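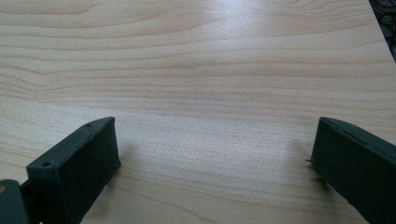

Green gripper, jaws open over bare table.

Filed under: Bench Notes / Visits

April, open day at Jaltthorpe. Doors at 2, first visitors somewhat earlier, as is their custom. Marcela took the hand-held grippers, I took the questions, and Radomír took the good chair.

Most popular question: where is the robot? Second: is it safe? I said you hold it by the handle and squeeze — faces fell. One man from Gajdoš wanted the payload in pounds and wrote down my shrug. 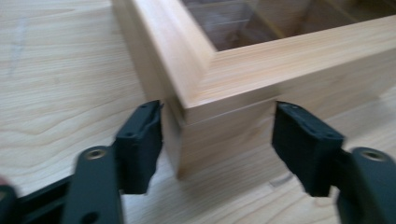 Black gripper at the corner of the wooden box. Pads either side, not closed on it yet.

Nomvula's advice for guests was to come in at the corner and go slowly. Guests prefer speed. Must put a line about motion blur on the handout, which currently has 24 lines about parking.

Anežka asks whether the pads want replacing before the Irutau people come. The fuzz along the rim bothers her more than it bothers me, but she has to do the gluing, so she wins.
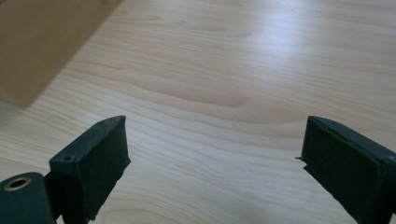
Open jaws again, cardboard box at back left. Stray thread on the right finger.

To do: trim thread. Glare on the table is bad toward the far side, try the blind. Ask Juraj for the spare screws (drawer 8, he claims).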